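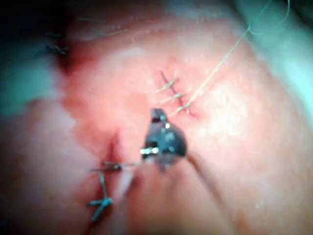
Figure 7. Closed incision with three interrupted stitches. The thread is still long at the lowest stitch. A second incision, at lower left, is more open.

Section 2. Interrupted stitches on the practice tissue

This section of the Skademon suturing guide explains how to close a short incision with single, separate stitches. Before you begin, the tissue must be fixed on the tray and the drape must be in place, as explained in Section 1. If you use the Hanrahan tray, please check also that both side clips are closed.

You need:
Practice tissue, one piece
Drape
Needle with fine, light-colored thread
Needle holder and tissue forceps
Thread scissors
Bowl with clean water and a soft cloth

2.1 Preparing the incision

1. Wipe the surface of the tissue with the damp cloth. Do not rub.
2. Choose a place where the surface is smooth and broad. Keep away from the outer border of the tissue, where stitches tear out easily.
3. Make one short, straight cut. For the first exercise a diagonal cut is good, as it teaches the hand to turn with the line of the wound.
4. Press the two sides lightly together with the forceps. They should meet without force.

Note: If the sides do not meet, the cut is too deep for this exercise. Leave it open and use it later for Section 3 (deep closure). It is allowed to have both kinds of incision on the same piece of tissue, but leave enough space between them so that the stitches of one do not pull on the other.

2.2 Placing the stitches

5. Start at the upper end of the incision. Put the needle in on one side, straight down, and bring it out on the opposite side at the same distance from the seam.
6. Pull the thread through slowly until a short tail is left.
7. Tie the knot. Make the first throw flat, then add the second and the third in alternating direction.
8. Put the knot to one side of the seam, so that it does not lie in the wound.
9. Cut both ends and leave short tufts. If you cut directly at the knot, it can open.
10. Place the middle stitch in the same manner, then the lowest. Look each time at the distance to the stitch before.
11. At the lowest stitch, do not cut the long end yet. Lay it loosely over the tissue toward the drape and check the row first.

Caution: Do not pull up on the long thread to lift the tissue. The stitch will cut through the surface and the exercise must be repeated on a new place.

Caution: The needle must always be parked where you can see it. Never leave it under a fold of the drape. Count the needles before you fold the drape together.

2.3 Checking the row

12. Look at the seam from directly above. It should be a thin, dark line. A little red at one end is acceptable if the sides touch.
13. Compare the spaces between the knots. In Figure 7 they are even.
14. Touch each knot with the closed tip of the forceps. A knot that slides must be removed and tied again.
15. When you are satisfied, cut the long end to the same length as the others.

Note: Tissue that is pressed together in a small ridge at the seam means that the stitch is too tight. This is the most frequent mistake of beginners. Loosen your hand in the first throw, and leave the others as they are.

2.4 After the exercise

16. Rinse the instruments in clean water, open the joints and let them dry in open position.
17. Put used needles in the sharps box. The lid must click.
18. Write the tissue number and the number of stitches on the practice card.

Thread can be ordered in packs of 32 under part number 187. For questions about the exercises please write to Finbarr Phelan at Sturness. Corrections to this guide are collected by Pádraig Moriarty, and the next revision is planned for October.

Continue with Section 3, Deep closure.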